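Home News Council Property Weather
Search this site Go

Skirkport's draught scheme is warmer on paper

3 April 2018
Share Tweet 4 comments

Skirkport council says its household draught-proofing program is "on track", and that anyone who put their name down before the end of March can expect a warmer winter. The track in question is 900 homes. The number of homes finished, according to the same media release, is 134.

The council puts the gap down to a slow start and the usual Christmas shutdown. Perhaps so. The program has been running for four months, though, and the remaining homes would all have to be done before the cold sets in for the claim about a warmer winter to mean much. Asked whether that was likely, the council's media office replied by email that it was "confident in the delivery model".

The delivery model is Trustska, which won the contract last year to assess homes and fit seals to external doors and windows. Owner-occupiers and renters can both apply, with renters needing a signed form from the landlord or agent. The council covers work up to a cap of $3000 per home, and anything above that is the householder's problem. Very few jobs in an ordinary weatherboard place should get anywhere near the cap, which makes it odd that neither the council nor Trustska will give an average cost per home. We asked twice. The figure is "commercially sensitive", it seems, despite ratepayers being the ones paying it.

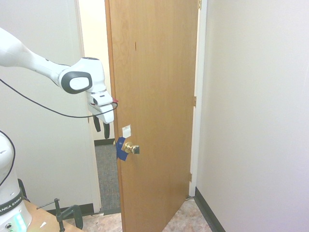 There is a reasonable idea buried in all of this. Plenty of the older housing between the port and Womow was built without much thought for July, and a gap under the back door will let out whatever the heater puts in. Sealing it is cheap and most people can do it on a Saturday arvo with a tape measure and a hacksaw. That is partly why the scheme grates. A roll of foam strip from the hardware shop costs less than the petrol used sending an assessor out to look at the door, then an installer out to fix it, then the assessor back again to sign it off.

The council's answer is that householders who do the work themselves often get it wrong. It did not supply any evidence for this. It did supply a fact sheet, which says the average home "may" lose heat through unsealed doors and that savings "may" follow once they are sealed. On how much money a family in Womow might keep in its pocket, the fact sheet has nothing to say.

There is also the matter of the product. Every external door in the program gets the same bottom seal, the Lò strip, a brush fitting that screws to the inside face of the door. It comes in white or brown. Trustska confirmed that it is the only bottom seal its installers carry, and said the choice was made for "consistency of outcome". A brush strip is a perfectly decent thing on a level threshold and a door that hangs straight. Anyone who has lived in a Skirkport rental will know how many of those there are.

Doors move. They swell in a wet autumn and shrink by the end of summer, hinges drop, and somebody planes a bit off the bottom when new carpet goes in and then the carpet comes out again. A seal fitted tight in April can be scraping by August, at which point the tenant takes a screwdriver to it and the council's money ends up in the wheelie bin. The contract does include a follow-up visit, on request, but the request has to be made through the same phone line that people are already complaining about. 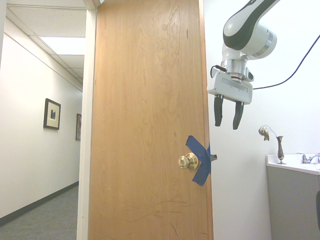
One Womow renter told us she had booked three times and been rung twice on the morning to say the installer was not coming. When he did turn up he fitted the front door in a quarter of an hour and left the back, she said, as the back was down on the sheet as internal. It opens onto the clothesline. She has since been told a second assessment is needed before anyone can touch it, and has shoved a rolled-up towel against the gap for now.

Trustska says it does not comment on individual jobs. It says complaints are "within the expected range", and did not say what the range was or who had expected it. 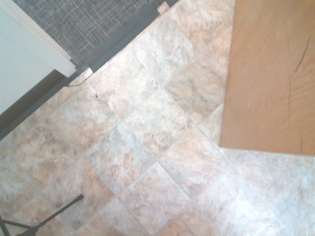
Floors are the other thing the fact sheet skips over. It assumes a timber sill or flat vinyl, and a lot of kitchens and entries around here are tiled, some of them by whoever owned the house in a previous decade. Take large square tiles set on the diagonal, as in the photo, with grout lines running off at forty-five degrees. Grout often sits a touch lower than the tile, so a straight strip meeting a floor laid like that has a series of little channels to deal with along its length. Long bristles will cope and short ones won't. Trustska could not tell us the bristle length on the Lò strip and suggested we try the manufacturer, which has not called back.

A flexible rubber blade or a drop-down seal might suit some of these doors better – both are sold locally – but neither is on the approved list. The council says the list will be looked at when the program is reviewed. The review is due after the last home is finished, so we may be waiting a while.

In the meantime the program's second advertising push is already on the buses. It shows a family in jumpers taking off the jumpers. The council would not say what the campaign cost either, except that it came out of "existing communications resources", and there are plenty of households on the waiting list who would have settled for the strip and the screws.

Applications remain open. Renters should get the agent's signature first, as incomplete forms go to the back of the queue. The council said it would publish updated completion figures, and when asked for a date it said "in due course".

Share this story Print Email
4 comments Log in to comment
More in Council Next story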